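Measuring twice with Serena Lo Presti

Spent a long afternoon in February with Serena Lo Presti, who runs the make-your-own table at Ferri, the shared workroom in Drolerham. She teaches people to measure, pour and bottle things. Plant feed, mostly, and a thin soap. Coffee first, terrible coffee, then straight to the table.

"Everybody wants to talk about recipes," she says. "I want to talk about pouring. If you can't pour you don't have a recipe, you have a puddle."

She used to work for Flellavora, mixing dyes. Big drums, 2000 liters. Left after a bad winter and started the table with Raffaele Colombo, who does the accounts and doesn't like the smell. Her whole kit at Ferri is plastic. I ask about glass.

"No glass. I dropped a glass cylinder on my foot my first year at Flellavora. Plastic bounces. It scratches, fine, you buy another one."
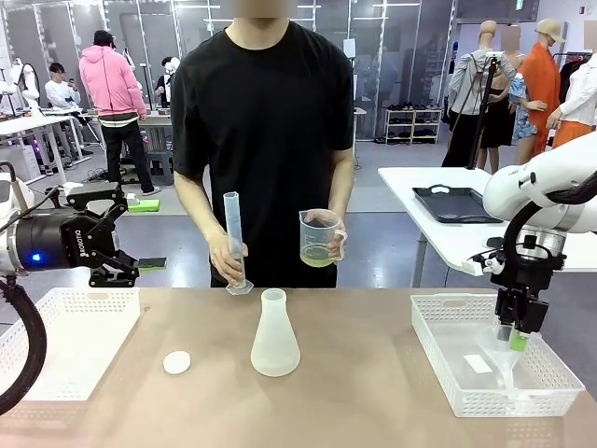
Tall cylinder in one hand, handled beaker in the other. The flask waits on the table.

Why both? Isn't a beaker enough?

She makes a face. "The beaker is for carrying. It has marks on it and the marks are a rough idea. The cylinder is narrow so you can read it. Get your eye down level with the line, don't lift it up to your nose. Put it on the table and bend your knees." She bends her knees to show me. Keeps talking from down there.

The beginners class is capped at up to 582 milliliters a person, an odd number that comes from the first bottles they bought, a job lot from Fameo. Nobody's changed the handout. "Primo Grasso typed that handout and Primo has moved away. So it stays."

We get on to spills. She has strong views on spills.

"People pour slow because they're scared. Too slow and it runs back down the outside of the cup, down your wrist, into your sleeve. You have to commit a little. Tip it, get a stream going, keep it thin, then stop clean." 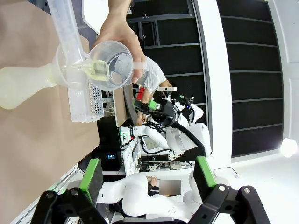 Funnels are where she loses patience with the books. Most of them give it one line, use a funnel, and move on, and she says a funnel is half of what goes wrong. Too small and it backs up. Jammed in too tight and the air can't get out of the bottle, so it burps at you. Her way is to keep the cup close over the wide end and let the stream come off the rim thin, the pale yellow liquid going down in a thread, with the hand on the handle and well away from the lip. "If it's gurgling, lift the funnel a tiny bit. That's the air asking to leave."

I tried it with water. Got most of it in. She was polite.

And the white baskets with the little square holes? Corrado Melis found those, she says, he sits in on the advanced group and can't pass a kitchen shop. She likes them for the funnels and caps and anything else that rolls. They rinse out under the tap. "A cap on the floor is a dirty cap. So caps live in a basket or flat on the table where I can see them."

Do people follow that? "For ten minutes."

Bottles next. She prefers the cloudy kind, where you can still make out the level from the side but the bottle doesn't look filthy after a month. Caps go on as soon as the bottle is filled, befor any chatting. Labels right after that. She's had 3 bottles go home with the wrong people and still brings it up.
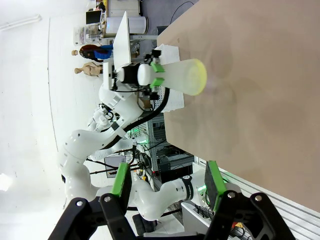 What goes wrong at home

"The sink," she says, right away. People do it over the sink becuase they think it's tidy, and then the bottle has nowhere flat to stand. Use a table. Clear it first. Everything you need within reach before you open anything.

Then kitchen cups. She's firm on this one. A cup that measures plant feed never goes back to the kitchen, not after the dishwasher, not ever. Write on it with a marker. Her own students get 2 warnings and then she takes the cup.

Fouad Chraibi, who shares her teaching hours, is softer about it, apparently. "Fouad lets them finish the sentence," she says. "I don't."

I ask what a beginner should buy. Short list. A cylinder, a beaker with a proper handle, a funnel with a wide mouth. Bottles you can get your hand around. She wouldn't name a shop.

"And practice with water! Put some coloring in it so you can see the line. Yellow is good. Blue gets on everything."

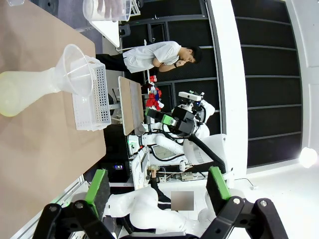
Before the next class

The evening group starts at six, and she wants the cylinders rinsed and upside down by then. I offer to help and get handed a towel. She's thinking about adding a hand cream session in the fall, Raffaele is against it, something about the price of the jars. She'll do it anyway I think.

Last thing I asked was if she measures like this when she cooks.

"No," she says. "I cook by eye. Ask my sister how that's going."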